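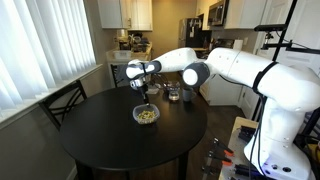 Kitchen table tips for the student arm project

Clallance runs its pick-and-place sessions in a kitchen, and these notes cover setting up and clearing away. They apply to the Drirkora entry and to general practice on Sunday.

Clamping. Fix the base to the bench before any cable is connected. Pads of scrap card under the jaws prevent dents in soft wood. Retighten after 30 minutes, as wood compresses under load.

Containers. Use clear plastic tubs with rounded corners and a thick rim. Thin takeaway tubs flex when a finger touches the wall, and the contents shift. Wash in warm water and dry with a lint-free cloth. Dishwasher haze spoils the view through the side.

Table surface. Matt black gives good contrast with pale or yellow pieces. Wipe with a damp microfibre cloth, then a dry one. Spray polish leaves smears that the wrist camera picks up as edges.

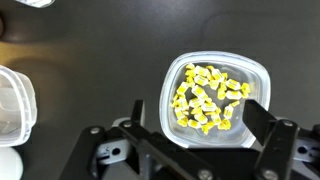 Small pieces should lie one or two deep, with a clear margin at the rim. If they heap against a wall, tip the tub gently and let them settle. Keep the spare tub well to one side so that the fingers can open fully.

Blinds. Vertical slats should be set once and left alone. A change in daylight halfway through a run costs more time than a dim room. Score sheets need a note of the slat position.

Mugs and glasses. Move these to the back of the table. The Brorix rule sheet allows household clutter, but anything holding liquid stays outside the reach of the arm during a first run at a new speed.

Food. Anything handled by the fingers goes in the compost bin afterwards – it is not put back in the packet. Fingers are wiped down between food and non-food runs.

Scoring. A run is 7 minutes, with 6 allowed for the second attempt. Pieces dropped on the table do not count.
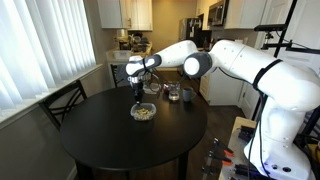 Limsakul writes that card pads slipped on a varnished bench, and that offcuts of rubber shelf liner held better and needed no retightening. The same reader asks for the run time to be printed on the score sheet.

Liner has been added to the kit box. The revised score sheet will be in the folder by November.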